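手持ちグリッパー2機種を台所で使い比べた

Sikanoの手持ちグリッパーを、これまで使っていたStekeoの旧型と比べた。先に結論を書くと、買い替えを急ぐほどの差は感じなかった。3月に導入した旧型がまだ動いている人は、もう少し様子を見てよいと思う。

販売元のGarsideの資料には「薄物に強い」と大きく書いてある。この手の文句はあまり信用していない。薄物といっても、展示会で掴んでみせるのはたいてい角の立ったアクリル板で、家の食卓に寝ている箸ではないからだ。そこで、掴む対象は箸とスプーンにした。カゴに立てて片づけるところまでを1回と数え、両機種で50回ずつ試している。

まず重さ。Sikanoは298グラムで、数字だけ見れば軽い。ところが重心が指先寄りにあり、40分も続けると手首にくる。旧型のほうが重いのに疲れにくかったのは意外だった。握りの太さは好みが分かれるだろう。私の手には少し太い。

指の開閉は素直で、引っかかりもない。遊びは初期状態でわずかにあり、ねじを締め直すと減った。出荷前に締めておいてほしい。

肝心の箸は、1本だけ離れて置いてあれば問題なく拾える。怪しくなるのは2本が並んで寝ているときで、片方を掴んだつもりがもう片方もついてくる。これは旧型でも同じ。スプーンは柄の中ほどを挟むと先の重みで回ってしまい、カゴの口に入れる角度が毎回変わる。首の近くを狙えばましになるが、それは操作する側の慣れであって、グリッパーの性能とは言いにくい。

カメラは条件つきで合格。両方の指先が画角に収まるので、掴む直前の位置関係はあとから確認しやすい。ただ、半透明の食器は下の布の柄が透けて輪郭を追いづらい。無地の台で撮った見本映像ばかり載せているメーカーには、花柄のテーブルクロスの上でも試してもらいたい。付属の記録ソフトはGimitz製のコントローラーを前提にした作りで、他社品をつなぐと設定画面が一つ増える。説明書は全203ページあるのに、この設定には半ページしか割いていない。

両手に1台ずつ持つ使い方も試した。指を大きく開くと互いのリンクがぶつかりそうになり、気を遣う。カゴを押さえる手と差し込む手に役割を分けてからは落ち着いた。

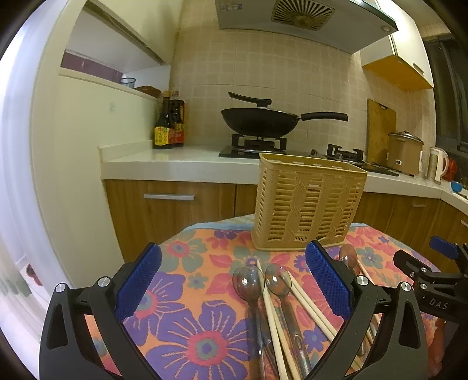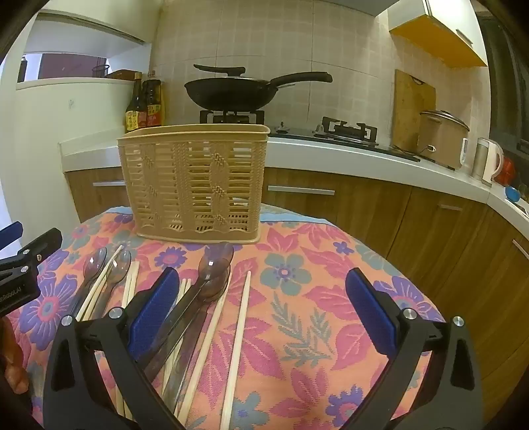 どちらも指を開いた状態。奥のカゴが片づけ先になる。

コメント欄より、匿名の方。うちでも並んだ箸は苦労しています。片方の指を先に台へ軽く当て、1本だけ横へずらしてから挟むと、2本まとめて掴むことはかなり減りました。ただしパッドの端の減りが早くなるので、交換用の値段は先に調べたほうがいいです。柔らかめのパッドに替えた時期もありますが、スプーンの回転は止まらず、結局もとに戻しました。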